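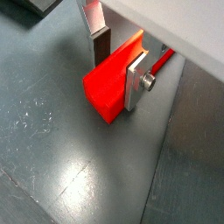 Last updated: December
4 min read

A saddle block is a small workshop block with a shallow curved groove along its top face, meant to keep round stock from rolling off the bench. Bench hands also call it a cradle or, in Murkeck, a sulk, after its drooping profile.

The form is usually traced to the Kelemen pipe works, whose stock book lists 414 of them in one year and 200 the next. The book does not say where the others went - anyone who has shared a bench can guess.

Blocks are sold in bright colors, orange and red above all, on the theory that a bright block is harder to lose. Zosesell, which makes them, ships around 3,000 a year, many to customers who already own some.

A metal plate is sometimes bolted to one side as a flat reference face. Pimis offers the plate separately, with the bolt sold separately from the plate.

Depth of groove remains a matter of dispute. A shallow curve accepts many diameters and holds none of them especially well, while a deep one suits a single size of pipe, generally the size used on the previous job.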